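Tillinell Blocks

Photos of painted wooden cubes on a white tabletop, put together for color sorting and spacing exercises. Maintained by Nives Martinelli. Last updated 3/20/18.

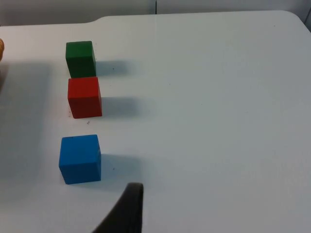
What's in the set

There are 1257 photos in 9 folders. Each folder is one layout, and the cubes get moved a little between photos. Green, red and blue cubes are used in the rows. The gaps are uneven on purpose — please don't treat them as a fixed distance.

Light and surface

Shadows are left in. Crumbs and specks on the table are left in too, and they have no label of their own. If your color matching picks up the shaded sides of a cube as a separate color, try the top faces first.

Labels

labels.csv has 4 columns: file, folder, color, order. Order counts from the nearest cube to the farthest. A photo with three cubes takes up three rows.

Known problems

Italo Ferraro checked 400 photos by hand in January and fixed the order column where it ran backward. The rest have not been checked. Folder 7 still has a few duplicates.

Use

Free for classroom and hobby use. Please credit Tillinell Blocks. Send corrections to Nives with the file name and the row number — one message per folder is fine.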